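O teclado que fica na mesa

Depois de anos a escrever em portáteis, Sharon Nzioka voltou às teclas altas e à cor
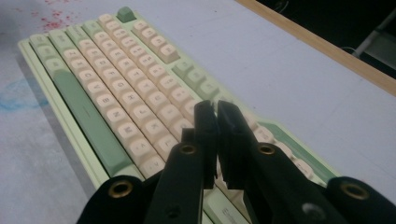
Teclado mecânico em verde-menta, com letras em creme e barra de espaços verde.

Sharon Nzioka traduz manuais técnicos e passa 8 horas por dia a escrever. Durante muito tempo usou o teclado do portátil. Em agosto comprou o primeiro mecânico, em segunda mão, na Pranum, uma loja de bairro que vende peças e faz reparações.

«Queria uma coisa que me apetecesse ver de manhã», diz. Acabou por escolher as cores antes de perguntar pelos interruptores.

A combinação de creme e verde tem muitos adeptos. As letras ficam em tom claro, com a legenda escura, fácil de ler, e o verde vai para as teclas modificadoras e para o Escape. O resultado lembra os computadores de escritório antigos – sem o amarelo que o plástico ganhava com o tempo.

Montri Wattanapong, que atende ao balcão da Pranum, aconselha a experimentar antes de pagar. Os interruptores lineares descem sem ressalto, os táteis dão um pequeno sinal ao dedo e os de clique ouvem-se na sala ao lado. Quem partilha o escritório deve pensar nisso.

A limpeza é simples. Desliga-se o cabo, tiram-se as teclas com um extrator e lavam-se em água morna com detergente suave. Ficam a secar 20 horas sobre um pano. Antes de começar convém fotografar a disposição – Nzioka esqueceu-se na primeira vez e trocou duas teclas de lugar.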